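Recording Work Memories of Retired Residents in Pristau
Oral History Methods, Project Report
Ebenezer Darko and Kwaku Aryee
Submitted Wed 10 October

1. Purpose

The project tested whether a short, fixed interview guide produces usable life-history material from retired people. Earlier student projects in the course used open conversation. Those recordings were long and hard to compare, and several were never transcribed. We wanted to know what is lost when the interviewer keeps to a set order of topics.

2. Participants

We interviewed 11 residents of Pristau, all over 70. Most had worked at the Rudard cannery or on the ferries. Participants were contacted through the reading group at the Opoku library. Each signed a consent form and could withdraw the recording up to the end of August. One participant withdrew a section dealing with a family dispute, and it was deleted from both copies.

3. Interview guide

The guide had five topics: childhood home, first paid work, a decision the person would make differently, daily routine now, and advice to a younger relative. Interviews took place in participants' homes, usually in the kitchen or front room. Follow-up questions were allowed only after the participant had stopped speaking.

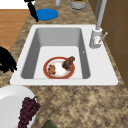 The childhood topic took the most time in nearly every interview. Participants gave street names, teachers and prices with little prompting. The advice topic gave the shortest answers. When asked directly, people tended to offer general statements such as "save your money" or "be patient." More specific advice came up earlier, inside stories about work, and had to be marked during coding.

4. Transcription and coding

Recordings were transcribed in Flusulia and checked by the team member who had not done the interview. Pauses longer than 2 seconds were marked. Local place names caused most of the errors. We began with 25 codes and merged those that overlapped, mainly in the area of money and housing. Disagreements between coders were settled by listening to the passage again together.

5. Results

Statements about regret rarely concerned career choice. They more often concerned contact with brothers and sisters, or leaving a place too early. Former cannery workers described learning by watching an older worker, and several named that person. Ferry workers talked more about schedules and weather. Answers on daily routine were detailed but repetitive, with meals, housework and phone calls as the main points of the day.

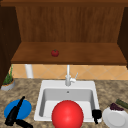

Figure 2. Kitchen sink and countertop with open wooden cabinet (rendered view).

6. Limitations

The sample came from a single reading group and leaves out people who do not use the library. Both interviewers were in their twenties, and some participants explained things they might have skipped with a listener their own age. The fixed order may also have shortened the last answers, as participants were tired by then. A second round should move the advice topic to the middle of the guide and allow a break before the routine questions.

Transcripts are stored with the course office. Audio files can be requested from either author.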